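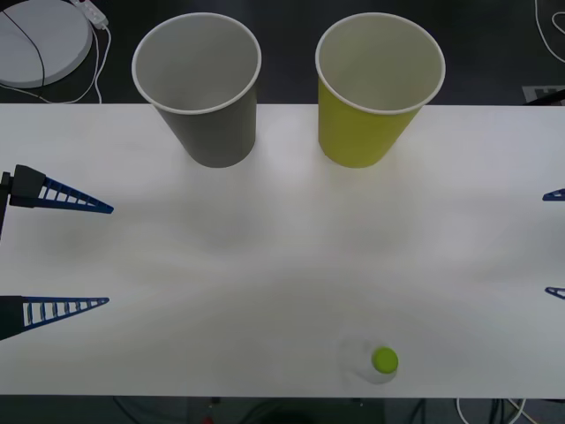

One of our evening learners told us last January that she'd walked past our door for years thinking we were a dentist's. We hear that sort of thing a lot, and we have since had the sign repainted, so do come in!

## About Comosville Language School

We are a small school on the hill in Drescombe, teaching English to newcomers and Latvian, Italian and German to anybody who fancies them. The Latvian classes began almost by accident, when a family on Liepiņa Street wanted their children to be able to write to their grandparents, and they have grown into the liveliest evenings we have (the singing can get rather loud, and the neighbours have been very good about it).

We teach in small groups, never more than 23 to a room and usually far fewer, and we go at the pace of the people in it. If you miss a lesson because of a shift or a poorly child, come to the other group that week.
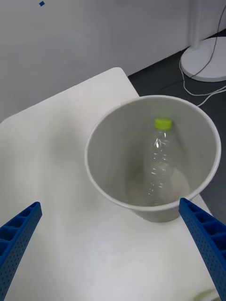 Is it all grammar, a reader of our newsletter wanted to know, and would she be made to stand up and recite? There is some grammar, yes, but most of an evening goes on talking, and you may stay in your chair.

Our lending library has 1,210 books, a good many of them passed on by our friends at the Troritz school, and learners can borrow for as long as a term. The new term starts on 23rd September. Beginners' places can be booked at the front desk or by telephone.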